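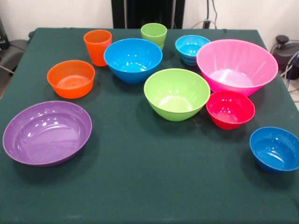 *Bowls and cups on the green tablecloth.*

# Preltbridge Youth Football: Mid-Season Progress Report to the Ruchti Fund

Reporting period: start of summer conditioning through the third game
Grant purpose: contact safety, equipment, and coaching education

## Where things stand

The season is under way and the program is running with a full schedule. We have 28 players on the tackle roster, which is enough to practice offense against defense without borrowing from the flag group. Last year we often had to run the scout team at half strength, and the linemen in particular got very little live work before games. That has changed. We now have a second string at every line position except center.

We have played three games. We won the first and lost the next two, both of them close into the fourth quarter. The grant was not made on the basis of wins and we don't plan to report it that way, but the application did say we would keep the Fund informed on how the team was doing, so the record is included.

Most of the work described in the application is either done or in progress. The one item that has slipped is the lighting at the practice end of Prorkeck Field, covered below.

## Equipment

Helmets were the largest line in the budget and the first thing we bought. The old ones had been reconditioned several times and some no longer had a readable date label. All of those have been retired. Every tackle player now has a helmet that was fitted in person by a coach who took the fitting course, and fit is checked again after the second week, when hair has been cut and pads have settled.

Shoulder pads are mixed. We replaced the worst of them and kept the rest, which passed inspection. The smaller sizes were in better shape than we expected and the larger sizes were worse. Two of the bigger linemen started conditioning in pads that did not close properly at the front, and we held them out of contact drills until the new sets arrived. The delay was short but it did cost them some early work.

We also bought tackling rings and a used five-man sled. The sled needed new pads and one spring, and the repair was paid from the club's own account. It is heavier than the one we had before and has to be moved with the truck, so it now lives on the far sideline at Prorkeck and the line coaches plan their stations around it.

Still to buy from this part of the budget:

- spare chin straps and mouthguards for the second half of the season
- a second kicking net
- replacement down markers, as the current set is faded and hard to read from the far side

## Practice structure

The application proposed limiting full-contact work and teaching tackling in stages. We have kept to that. Full contact is held to 3 short periods a week and the head coach keeps the time. Everything else is done against bags, rings, or air, or at "thud" speed with no one going to the ground.

Some of the returning coaches were doubtful about this. Their concern was that a team that doesn't hit much in practice will miss tackles on game night. Our first game had a lot of missed tackles, most of them from players diving at the ankles. By the third game there were fewer, and the film shows more players getting their feet close before they wrap up. We would like to see the rest of the season before we say the new approach is the reason. The opponents were different and so were the running backs.

On offense, the biggest change is in the backfield. We have gone to a rotation, with one back taking most of the inside runs and a smaller, quicker one used on sweeps and screens. A third back is learning both jobs. Last year one player carried the ball on nearly every running down and was worn out by October. Sharing the work has kept all of them fresher late in games, and it gives us somebody ready to step in when one of them is out. The drawback is that defenses have started reading the plays from who is lined up behind the quarterback. The coaches are putting in a couple of inside runs for the quicker back to correct this.

Pass protection is our weakest area. The backs are late to pick up blitzes and the tackles are turning their shoulders too early. We have moved ten minutes of every practice from special teams to protection, and kick coverage has suffered somewhat as a result. It will probably have to be split differently after the bye.

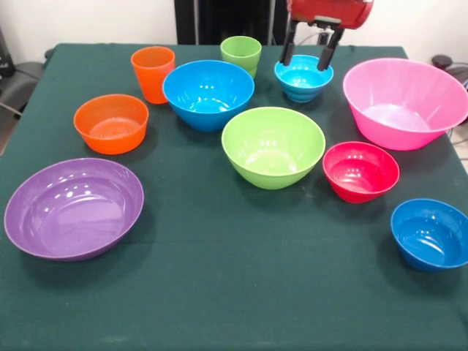
*The table with the purple bowl at the front left.*

## Player health

There have been 3 injuries in the period that kept a player out of a game: a sprained ankle, a jammed thumb, and a hamstring strain. The ankle and thumb are back to full practice. The hamstring is being brought along slowly and the player is running at partial speed.

No player has been diagnosed with a concussion so far. One was taken out of the second game for evaluation after a collision on a punt return. He was checked on the sideline, did not go back in, and was seen by a doctor before he returned to practice. He was cleared. The coaches followed the written procedure without needing to look it up, and the referee was told right away.

Heat was the bigger concern during conditioning. We moved the start back to 6:30 in the evening for the hottest stretch, took helmets off during all teaching periods, and canceled one session outright. Water breaks are now written on the practice script like any other period. Before this year they were left to each position coach, and the line group tended to get theirs last.

## Coaching education

All head and position coaches have completed the tackling course and the heat and head injury modules. One assistant joined after the course was held and is working through the online version. Until it is finished, that coach is not leading contact periods.

We held one evening clinic for coaches from nearby programs, on fitting helmets and shoulder pads. It was well attended and ran over time, mainly because people had brought their own equipment in to ask about. A second clinic, on blocking with the head up, is planned for February when most staffs have free evenings.

## Film and Cokico

The application included a subscription to Cokico for game film. Setup took longer than planned. Uploads from the press box at Prorkeck failed repeatedly on the first night, and we ended up carrying the card home and loading it from there. We now do that every week. It is slower but it works.

Coaches are using the clips mainly to show blocking angles and tackling form. Players can see their own clips and a short team reel. We have asked parents not to repost film of other teams' players, and so far there have been no complaints.

The tagging feature has been less useful. It takes one coach most of a night to tag a full game, and the reports it produces are more detailed than a youth staff can use. We plan to tag only third downs and red zone plays from here on.

## Prorkeck Field

The playing surface has held up. The worn strip between the hash marks was reseeded before conditioning and we kept off it as long as we could. It is thinning again at the south end, where both our warm-ups and the flag games take place, and we have shifted warm-ups to the corner beyond the end zone.

The lighting is behind schedule. The poles at the practice end need a new electrical feed, which was not known when the quote was given. The contractor has asked for an extra 500 dollars for the trenching. We have approved this from club funds and are not asking the Fund to cover it, but the work can't be scheduled until the town signs off on the route. If it isn't done before the clocks change, late-season practices will have to start earlier or share the lit half of the field with the flag group.

## Budget notes

Spending on equipment is in line with the application apart from the items listed as still to buy. Coaching education came in under budget because the course provider gave us a group rate. We would like permission to move what is left on that line to travel. The longest road game was added after the budget was written, and the bus for it was not included.

## Next period

- finish equipment purchases before the bye week
- complete the late assistant's training
- hold the second round of helmet checks
- decide on the practice schedule if the lights are not ready
- collect the end-of-season parent survey

The final report will include the survey results, the full injury log with identifying details removed, and copies of receipts. Please let us know about the travel request before the bye if possible, as the bus company wants a deposit by then.

Submitted by Preltbridge Youth Football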